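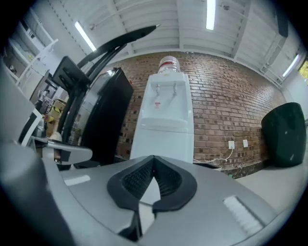 Hongmei Pan wrote to ask whether a ribbed pad really holds better than a smooth one, or whether it only looks that way on the product page. She had tried both on a Jastness hand-held gripper and couldn't tell the difference.

It depends on what you pick up. If you are setting two pads or two grippers against each other at home or in the workshop, a few habits make the results worth writing down.

Hand-held gripper tips: comparing pads and grippers

Start with the pad clean. Wipe the rubber with a damp cloth and let it dry before you test. Ribs fill up with dust and crumbs, and a dirty ribbed pad will lose to a clean smooth one every time. An old toothbrush gets into the grooves. Skip solvents, which can leave the rubber shiny.

Use the same objects for every gripper. My set is an empty mug, a full soup can, a folded dish towel and a pencil. Do 5 lifts with each object, put it down between lifts, and write down every slip. Fewer than that and one lucky grab throws off the whole comparison.

Ribs help most on cloth, cardboard and anything with a soft surface. On glass and glazed mugs a smooth pad has more rubber touching, and it often does as well or better. That may be what Hongmei was seeing if she tested on cups.

V-shaped pads center round things. Bring the V in square to the handle or bottle neck and let it settle before you squeeze. Flat items like envelopes are harder - go in from the edge.

Test at more than one height. Try the floor, the counter and a shelf above your head. A gripper that feels fine at waist level can be awkward with your wrist turned over. Yuxi Yao rated the Borkance above the Elton until she did the floor test, then swapped them.

If you mount a camera, tighten the clamp before each round and check that it can see the pad tips. Film one practice grab and play it back. Route any cable away from the fingers and tape it at two points, leaving slack at the wrist.

Change one thing at a time. New pads and a new controller setting on the same afternoon will tell you nothing about either.

Keep a wear log. I swap pads after up to 1,000 grabs, sooner if the rubber starts to tear at the point of the V. Lü pads come in pairs. Replace both sides together, and mark the month on the back with a paint pen.

Store the gripper open. Pads left pressed together for the winter take a set, and mine needed a week on the shelf before they closed evenly again.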